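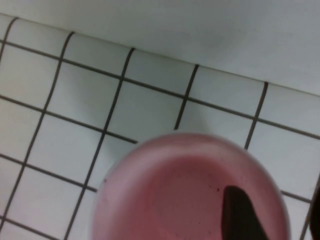 How should a grid-patterned table covering be cleaned after food and drink have been on it? Lift crumbs dry first, then wipe with a damp cloth in the direction of one set of lines, and finish with a dry cloth in the same direction.

TABLE SURFACES AND TABLEWARE: CARE NOTES
May 23, 2009

The Guerreiro kitchen workshop has received a steady run of questions on printed table coverings since the December issue, most of them on staining at the lines and on rings left by cups. The notes below collect the answers. They apply to light sheets with a dark printed grid, laid over a flat table and not glued down. Fitted coverings and real tile are dealt with in leaflet 711.

Laying the sheet

Clear the table and wipe it. Grit under a sheet shows as a raised point within days, and the print wears through at that point before anywhere else. Let the table dry fully. Unroll the sheet from the wall side and square the first line to the back edge of the table. If the first line is out, every line after it is out, and on a grid the error is easy to see from a chair.

Do not pull the sheet tight. Smooth it from the center outward with the flat of the hand. A sheet that has been stored rolled should lie face down overnight before use. Trimming is done last, with a straightedge, on the side away from the wall.

Cups and plates

Light-colored cups and plates suit a white ground, but pale glazes and pale plastics both pick up gray marks when they are dragged across printed lines. Lift, do not slide. The same applies to stacking: a cup kept on its plate marks the sheet less than a cup and plate kept side by side, as there is one foot on the surface and not two.

Tumblers without handles are usually gripped near the rim and set down at a slight angle. The lower edge lands first and takes the wear. Check that edge with a fingertip once a month. A rough spot on the base will cut a printed surface quickly, and the piece should be kept on a plate or retired.
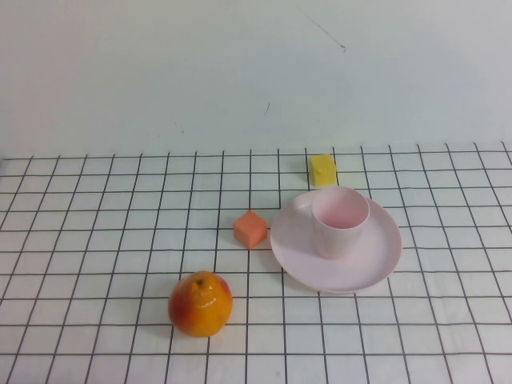

Pink cup and plate on a gridded table sheet, with fruit and two small cubes.

Fruit

Soft-skinned fruit should not be left directly on a printed sheet for longer than a meal. The skin may be sound on top and split underneath, and juice that dries in the print is hard to remove. Citrus oil is the more common problem. It softens some inks and leaves a dull patch roughly the shape of the fruit. Use a plate or a shallow dish, and turn the fruit daily.

For a fresh juice mark, blot with plain water. For a dried one, lay a damp cloth over it for ten minutes and blot again. Scouring powder should not be used on any printed covering.

Small items

Blocks, counters and other small pieces used at the table by children are best wiped before they go down. Foam pieces hold water, so squeeze them out in a towel and let them stand on edge until dry. Colored foam left damp on white can transfer color – orange and red are the worst in our experience, yellow less so.

The wall behind

A pale wall at the back of a table collects scuffs at chair height and at plate height. Most come off with a soft eraser. Scratches that have gone through the paint do not, and rubbing only widens them. Touch in with a fine brush, let it dry, and repeat if needed. Leave a finger's width between the sheet and the wall so that the cloth can pass along the joint.

Materials in stock

Birkex grid sheet, white with black line, is held under stock number 2134. Fudon cloths are under 779 and are sold in packs of three. The Dandwood straightedge is out of stock until further notice, and orders already placed will be filled in the order received. Off-cuts of grid sheet are in the bin by the workshop counter and may be taken without charge for testing cleaners. Test on an off-cut first and wait a full day before treating the sheet itself.

Readers who asked for the seam-joining method should note that it has been held over. The tape supplied with the last batch lifted at the corners in warm rooms, and a replacement is on trial.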